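Notebook, handling bench. October, entry begun 9:40
Kept by: Zoila Restrepo
Copied to: Flor Marulanda
Subject: Grercombe hand-held gripper kit, evaluation on loan terms from Lirkis

The purpose of this entry is to record the bench portion of the evaluation, so that a recommendation can be made on whether to purchase, extend the loan or return the kit. The earlier entry on unpacking and software installation stands and is not repeated.

Fingers open, wooden bench top.
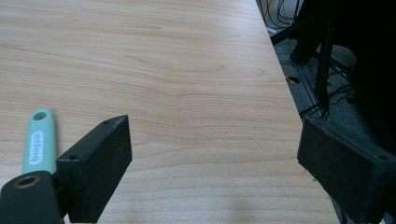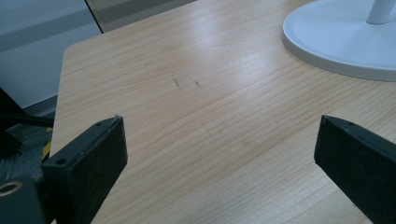

Can the finger blocks be changed by the operator without returning the unit to the supplier?

They can. The Lirkis manual treats the blocks as a user-replaceable part and supplies the key for the purpose. The change must be followed by the zeroing routine, and the software will not open a new session until that routine has been completed. The manual allows the operator to change one block alone, but I would advise changing them as a pair.

Zeroing. Completed on the second attempt. The first attempt was abandoned by the software with a message that the fingers had not reached full closure. I had released the trigger early. The wording of the message does not make the cause clear and I have noted this for the supplier.

Grasp trials. The trial list was the one agreed with Flor for the Mellach unit last year, with no additions, so that the two can be compared. 226 grasps were attempted, of which 200 were recorded as complete by the software. I went through the remainder by hand in the log. Most were short grasps in which the fingers closed and opened again before the software registered a hold. A few were true slips, all on thin-handled items picked up near one end. The minimum hold time is adjustable in the settings file but not from the menu. I left it at the default for this round.

Trigger. Travel is long and the return spring is firm. After the first hour I was resting my wrist on the bench between grasps. Flor, who has smaller hands, found the reach to the trigger uncomfortable from the start and changed to a two-handed hold. The Mellach unit has an adjustable reach. Lirkis lists a short-reach trigger as an option at extra cost and I have requested a price.

Cable. The supplied cable is adequate for seated work at the bench. It is not adequate for standing work at the far end, and we should assume a longer one will be required. The strain relief held. To be checked again at the end of the loan.

Files. 556 files were written across the sessions, and the names follow the pattern given in the manual. Export to the Bastos server took 23 minutes. The transfer does not resume if interrupted. I confirmed this deliberately by disconnecting partway through a second export, and it began again from the first file. For a full day of work this would be a serious inconvenience. Flor suggests compressing each session at the bench before transfer. To be tried next round.

Time stamps. Consistent within a session. Between sessions the clock is taken from the host computer, and the host had not been synchronized. This is our fault and no mark against the kit.

Documentation. The manual is well organized for installation and poor on maintenance. There is no stated service interval for the finger slides, and the section on cleaning refers to an appendix that is absent from our copy. Flor has written to Lirkis for it.

Warranty and service. The quoted service plan covers the drive and the trigger assembly and excludes finger blocks and cables, which are treated as consumables. Turnaround is not stated. I would not recommend signing until it is.

Comparison with the Mellach unit. The Grercombe kit is lighter in the hand and quicker to set up. The Mellach unit is the more comfortable of the two over a long session and its transfer tool does resume. Grasp results are close enough that I would not choose between them on that basis.

Provisional view, subject to Flor's comments: extend the loan by one month, obtain the short-reach trigger on trial, and repeat the list with the hold time reduced. No purchase at this stage.

Outstanding:
Missing appendix (Flor)
Price for short-reach trigger and longer cable (Zoila)
Written turnaround time for service (Zoila)
Host clock synchronization, before next session
Compression test on one session

Added 15:20. Flor has read the above and agrees on the extension. She asks that the slips be repeated separately with the thin-handled items held at the middle as well as near the end, and logged under their own session name. Agreed.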